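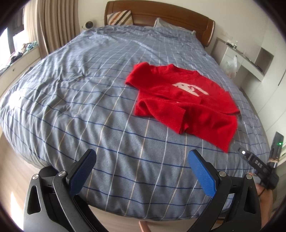
Liswood Opens Its Spare Rooms for the Drorkolbridge Folk Music Week

LISWOOD — When the Drorkolbridge Folk Music Week comes back in March, most of the people playing in it will be sleeping in somebody's spare room. The town of Liswood, 2 miles down the river road, has signed up 61 households to host visiting musicians, and we could not be happier about it!

The homestay program, called Kutivness, began as a way to help players who couldn't find a room within driving distance during the festival. Drorkolbridge has one small inn, and it fills up early. Last year some of the fiddlers were staying so far out that they missed the late sessions, and the late sessions are where a lot of the best music happens. This year they can play until the hall closes and still be in bed a short while later.

Hosts offer a bed, a breakfast and a place to keep an instrument case out of the cold. Some are offering a good deal more. We have heard from families planning pancake suppers, from a retired piano tuner who would love to talk shop, and from one street where the neighbors are putting together a porch concert on the opening afternoon (bring a chair, and a blanket if you have one). Guests are matched with hosts by hand, with attention paid to stairs, pets, allergies and how late everyone likes to stay up.

The festival itself is growing too. Organizers expect 800 visitors over the week, and the program lists 69 events, from beginner banjo lessons to the big closing dance at Berchtold Hall. The dance floor at Berchtold was sanded and refinished over the winter, and the stage has new steps on the left side, so loading in a double bass should be a lot less of an adventure.

New this year is a morning singing circle, open to anyone, with no sheet music and no sign-up. It starts at 9:30 a.m. in the library reading room and runs until people get hungry. There will also be an instrument swap table in the hall lobby, a repair bench for loose pegs and broken strings, and two afternoons of ballad singing for children and their grandparents. Evening concerts start at 7 p.m., with doors open half an hour earlier.

A shuttle will run between Liswood and Drorkolbridge from breakfast time until after the last dance. It is free for performers and hosts, and it has room for cellos. Parking behind Berchtold Hall is limited, so we would love for local families to ride along as well.

Kutivness is still taking names for the waiting list, especially from households with a ground-floor room or space for a whole band — we have a five-piece string group that would very much like to stay under one roof. Hosts receive a week pass for everyone living at the address.

Host forms and the full festival program can be picked up at the Liswood town office or at the front desk of Berchtold Hall. Completed forms may be returned to either place.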